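Library > Interiors and Services > Chapter 7

Chapter 7: Planning Electrical Points in Small Workrooms

Most complaints about a finished room concern the sockets. They are too few, too low, or behind the cupboard. Moving one after the plaster has dried can cost several times what it would have cost at the drawing stage, so the position of every outlet should be agreed before any cable is run.

This chapter deals with rooms used for desk work, sewing, repairs and similar tasks. Kitchens and bathrooms have their own rules and are left to Chapter 9. The main example is the Wadham house, a terrace with a back room of 31 square metres which was refitted as a shared study. The owners set aside 3,000 pounds for the electrical work and spent 700 of it on changes made after the first survey.

Start with the furniture plan. Mark each desk or bench at its true size, then mark what will be plugged in there and for how long. A lamp and a laptop charger stay in place for years. A glue gun or an iron comes and goes, and needs a point that can be reached without crawling.
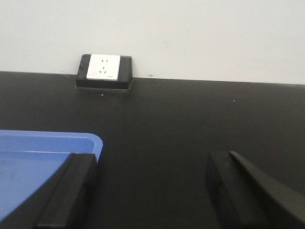

Worktop outlets suit benches that are fixed against a wall. The plug is then within reach of a seated person, and leads do not have to drop to the skirting. The housing may stand clear of the surface or be let into it; the black one shown sits at the back edge of the table, with its lower part in a notch in the top and its upper side against the white wall. A notch of this kind has to be cut to suit the housing, so order the fitting before the worktop is made. In the Wadham study the back 75 millimetres of each bench was kept clear for outlets and leads.

7.1 Reading a furniture plan

Terms used in this section: point, spur, run, worktop outlet.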